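Foro > Manipuladores y manos > Mantenimiento

Tema: Reapretar la mano derecha cada semana, ¿alguien le ve sentido?

kavitha_amin
Abro hilo porque el manual de mantenimiento que nos pasó Rutix pide reapretar los tornillos de la unión entre mano y antebrazo cada semana, y me parece una exageración. Llevamos desde febrero con la célula de teleoperación y en todo ese tiempo solo se nos ha aflojado uno. Cada vez que metes la llave castigas la rosca. Además, luego hay que volver a poner a cero los dedos y se va media mañana.

tornillo_flojo
Depende del par y de si lleváis fijador. Sin eso no se puede opinar.

kavitha_amin
Fijador medio, el que venía en la caja. El par, el de la hoja, que no me creo del todo – viene el mismo número para la muñeca y para el pulgar.

ajith.u
Yo sí aprieto cada semana y no me arrepiento. Con pinza fina el juego de la muñeca se nota enseguida: la pieza gira un poco al cerrar y el operador con las gafas lo compensa sin darse cuenta. Luego miras los datos y no hay quien los entienda. ¿Puedes subir algo de cómo lo tenéis montado?

kavitha_amin
Subo tres de la célula, sin orden. 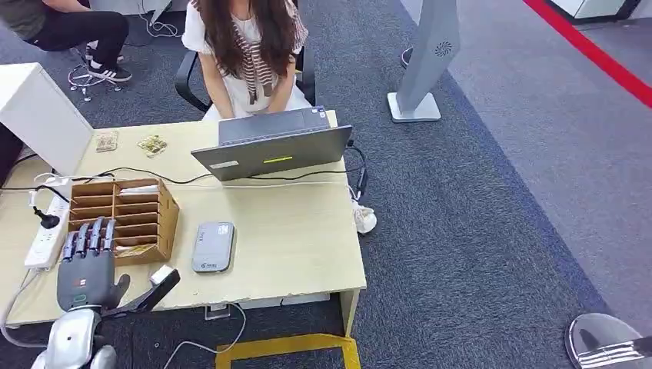
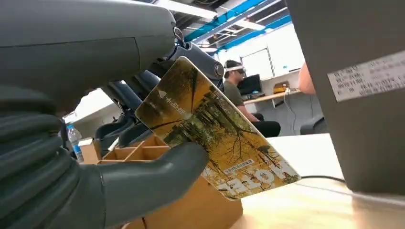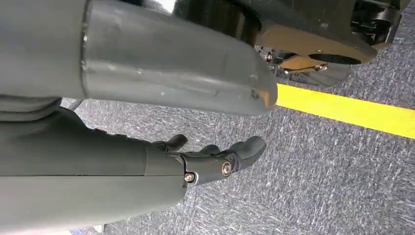 Dicho esto, lo del operador que compensa me suena a explicación cómoda. Si compensa, el error tendría que verse en la consigna de muñeca, y en la nuestra no se ve. Hicimos 100 agarres seguidos antes de reapretar y otros tantos después. Mismos fallos, casi todos por el pulgar.

ajith.u
¿Con el mismo operador?

kavitha_amin
No, con dos distintos. Vale, ahí me has pillado.

ajith.u
Pues entonces la prueba no dice nada. Repítela con la misma persona y hablamos.

muthu_ch
A mí me preocupa más el extremo del brazo en la tercera foto. Esos arañazos en la punta redondeada, ¿de qué son? Si ha habido golpe, los tornillos son lo de menos. Yo desmontaría la carcasa y miraría el rodamiento.

kavitha_amin
Estaban ya cuando nos lo entregaron, o eso dice el parte. No hay ruido ni consumo raro. Desmontar por unos roces me parece buscar trabajo.

muthu_ch
El parte lo firma quien vende. Yo al menos giraría la junta a mano con el par quitado, cinco minutos.

tornillo_flojo
+1 a lo de girarla a mano. Y pinta una raya de rotulador entre la cabeza del tornillo y la carcasa. Si la raya no se mueve, no aprietas. Lo de la semana lo pone el fabricante para cubrirse, igual que en Prustex.

ajith.u
La raya te avisa cuando ya ha girado. No te dice si ha perdido tensión.

tornillo_flojo
Cierto, pero reapretar con fijador ya curado tampoco te dice mucho. Rompes la unión y te quedas peor que antes.

kavitha_amin
Eso es justo lo que yo defendía. Hago la raya en los dos tornillos de la muñeca, giro la junta y repito los agarres con un solo operador. Si Ajith tiene razón lo pongo aquí, aunque lo dudo.

elina_ad
¿Y el cero de los dedos? Nosotros lo dejamos guardado y lo cargamos después de tocar la muñeca. Si te lleva media mañana, algo haces de más.

kavitha_amin
Lo cargamos también, pero el pulgar vuelve desplazado y hay que ajustarlo a ojo. Rutix dice que es normal. A mí normal no me parece – les he escrito y sigo esperando.

Temas recientes
Pulgar que no vuelve al cero tras apagar
Grasa para reductores Alva, ¿cuál usáis?
Cables de la muñeca: funda o brida
Flivcombe no contesta a las garantías
Vendo llave dinamométrica pequeña, poco uso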